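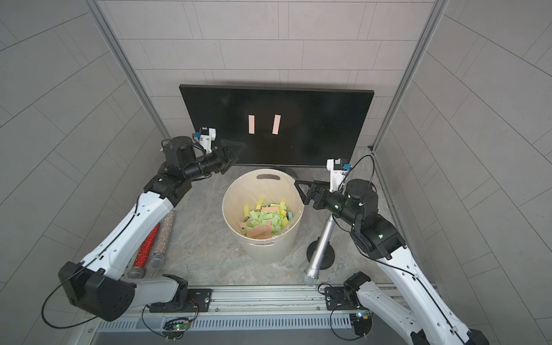 *Cabina de dos brazos, vista desde arriba. Objetos sobre el suelo: un cubo con tiras de papel y tres micrófonos.*

# Normas de trabajo en cabina, conjunto Prollell

Estas normas se aplican a todos los episodios grabados en las cabinas de Trastaritz. Si un episodio no las cumple, se marca como `descartado` y no entra en la versión publicada. La revisión vigente es la de junio. Mantiene el documento Vasilis Hodžić.

## Alcance

- Teleoperación con dos brazos y pinza paralela.
- Objetos domésticos y de oficina, sin líquidos ni piezas cortantes.
- Cada episodio dura como máximo 150 segundos.
- Cada tarea se cierra al llegar a 900 episodios válidos.

## Antes de encender

1. Comprobar que los brazos están firmes en el raíl. Si una placa se mueve con la mano, se aprieta y se anota en `incidencias.csv`.
2. Revisar el cable de las cámaras de muñeca. El bucle tiene que permitir el giro completo sin tensarse ni rozar la pinza.
3. Probar la parada de emergencia. Se prueba en cada turno, también los sábados.
4. Retirar del suelo todo lo que no figure en la ficha de la tarea.

## Personas y zona de movimiento

Con los motores activos no se meten las manos en la cabina. Para recolocar un objeto hay que pasar los dos brazos a reposo, esperar a que el panel de Clalo indique `IDLE` y solo entonces entrar. La espera mínima es de 2 segundos, aunque el panel cambie antes.

Quien opera no recoloca objetos. Si falta la segunda persona del turno, no se graba.

## Colocación de objetos

- El recipiente va en el centro, entre los dos brazos.
- Los objetos sueltos se reparten a los lados y se cambian de posición y orientación entre episodios.
- Ninguna pieza debe apoyarse en el raíl ni tapar las placas electrónicas.
- Las tiras de papel se remueven a mano cada 20 episodios. Las que se rompan se sustituyen por otras de color parecido.
- Los micrófonos se usan sin pilas y sin cable. El de metal puede colocarse apoyado en una base redonda; en ese caso se anota `apoyado` en el campo `pose_inicial`.

## Límites de movimiento

Los valores de velocidad y par están en `config/limites.yaml` y no se modifican durante un turno. Una pinza puede pasar por encima del borde del recipiente, pero no empujarlo. Si lo desplaza, el episodio se conserva con la etiqueta `contacto_borde`.

En caso de choque entre brazos:

- parada inmediata;
- inspección visual de las articulaciones y de las dos pinzas;
- nueva calibración antes de seguir.

## Anotación

| Campo | Contenido |
|---|---|
| `tarea` | código de la ficha |
| `resultado` | `completo`, `parcial`, `fallo` |
| `pose_inicial` | texto breve |
| `etiquetas` | lista cerrada, ver `etiquetas.md` |
| `operador` | código, nunca el nombre |

El resultado lo asigna una persona distinta de la que operó. Las dudas se dejan como `parcial` y se resuelven en la revisión semanal.

## Privacidad

No se graba audio. Si aparece una cara, una mano sin guante o un documento legible, el episodio se elimina entero; no se recorta.

## Cambios

Las propuestas se envían al repositorio Spahić con la etiqueta `normas`. Un cambio en los límites de movimiento requiere dos revisiones aprobadas.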